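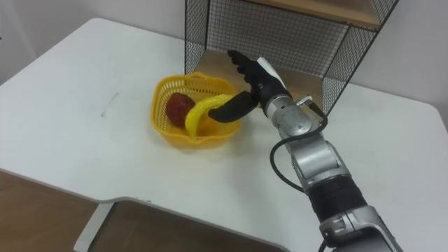 Ripening test, second entry

May 20, 2026. Flendstead, back workshop

I write this entry in the evening, so the times are from my paper sheet and not from memory. The question is still the same as in the first entry. Does a banana ripen faster in a closed paper bag than in an open basket, and how much does an apple in the bag change it? Everybody in the workshop has an opinion on this, and my mother has a very strong one, but I wanted to have our own numbers before we write the storage leaflet for the Pruria market people.

Set-up

All fruit is from one delivery from Negash, bought green with a little yellow at the middle. I put them in four groups: open basket, paper bag, paper bag with one apple, and plastic bag tied with string. Each fruit has a small paper label on the stem. In the first trial I wrote with pen on the skin, and the ink became impossible to read when the skin went dark, so please do not do this again.

The room was kept at the same heating setting day and night. Fatima asked if the shelf near the window is warmer than the one near the door. I moved the thermometer between them during the afternoon and the window shelf was warmer, not by much, but enough to spoil a fair comparison. From now on the groups change shelf every morning. I should have thought of it earlier.

Colour and softness

For colour we use the printed card with 8 steps, where 1 is full green and 8 is yellow with many brown spots. Ekene and I read the card separately and compare after. We agree most of the time, except between steps 5 and 6, where he always goes higher than me. I think it is the lamp on his side of the bench. Tomorrow we exchange seats and see.

For softness I press with the flat weight of 100 grams on the middle of the fruit and read the depth on the dial. It leaves a mark, so the same fruit can not be pressed again in the same place. I turn it a little each time and write the side on the sheet (A, B, C).

Results until now

The bag with the apple is clearly first. Its fruit went from step 3 to step 6 while the open basket went from 3 to 4. The bag without apple is between them, but closer to the basket than I expected. In the first entry I wrote that the paper bag alone "will be nearly as good as the apple". This was wrong and I leave it there so that it can be seen.

The plastic bag is a disappointment. The inside was covered with water drops, and two stems have grey mould. The colour is only step 4, so the fruit is becoming bad before it is becoming ripe. I threw away the two with mould and aired the others. For the leaflet we can already say: do not tie a plastic bag.

Taste: Fatima tried one from the apple bag at step 6 and found it sweet but "a bit floury". I found it normal. We need a better method than this, or to leave taste out.

Problem with the scale

The Grorberg scale was showing a different zero each time I opened the lid. I lost 90 minutes on this. The cause was a piece of label paper under the plate. After I took it out the zero was stable, and I weighed all the fruit again. The morning weights on the sheet are crossed with one line and must not be used. The evening weights are good.

To do

Buy more paper bags of the same size, the ones left are bigger.
Ask Negash if the next box can come greener, step 1 or 2.
Run the same test with a ripe tomato in place of the apple (Ekene's idea).
Print sheet number 31 again, the column for side C is missing.
Leaflet text must be ready in July. Fatima writes the first version and I check the numbers.

One more note for whoever opens the workshop tomorrow: the apple bag should be read first, before the heating goes up, and please close it again with two folds, same as before.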